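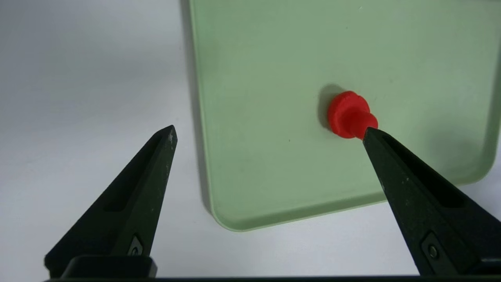 # How Plastic Things Get Their Shape

Plastic is a material made of very long molecules. A molecule is a tiny group of atoms joined together. In most plastics, the atoms are joined in chains, a bit like beads on a string. The chains are much too small to see.

When plastic is cool, the chains stay in place and the plastic is solid. When some kinds of plastic are heated, the chains can slide past each other. The plastic then becomes soft and can be pushed into a new shape. Plastics that soften this way are called **thermoplastics**. Food tubs, toy bricks and many trays are made from them.

## Starting with pellets

A factory usually buys its plastic as pellets. These are small, hard grains, close to the size of a lentil. Color is often added as a second kind of pellet, called **masterbatch**, which holds a lot of pigment. Only a little masterbatch is needed to color a whole batch.

At the Calimlim works in Pindau, a full sack of pellets weighs 42 pounds. Giang Đàm runs the mixing room there. She checks the color by molding a flat test piece and holding it next to a sample under a white lamp.

## Injection molding

A **mold** is a block of metal with a hollow space inside. The space has the shape of the finished object. The steps are:

1. Pellets fall from a hopper into a heated tube.
2. A large screw turns inside the tube. It moves the pellets forward and helps melt them.
3. The screw pushes the melted plastic into the closed mold.
4. Cold water runs through channels in the metal, and the plastic hardens.
5. The mold opens and small pins push the object out.

One full round is called a **cycle**. For a lunch box lid at Calimlim, a cycle takes 16 seconds. On one Friday in October, a single machine made 2,289 lids.

## Vacuum forming

Some objects start as a flat sheet. The sheet is clamped at the edges and heated until it sags. It is then laid over a mold with tiny holes in it. A pump pulls the air out through the holes, and the air above presses the sheet down against the mold. After it cools, the extra plastic is trimmed away.

## Why corners are round

Look at a plastic box at home. Its corners are probably curved. Melted plastic flows more easily around a curve than into a sharp point. A sharp corner is also more likely to crack, as bending forces collect there.

Many boxes have a raised rim. A flat sheet bends easily, but a sheet with a turned-up edge is much stiffer. You can test this with paper:

- Lay a sheet of paper across two books with a 10-inch gap between them. Put a coin in the middle.
- Fold up the two long sides to make walls one inch high. Try the coin again.

The folded sheet sags less.

## Words to know

**Hopper:** a funnel that feeds pellets into a machine.

**Pigment:** a powder that gives color.

**Trim:** to cut off extra material. Clean trimmings can often be ground up and melted again.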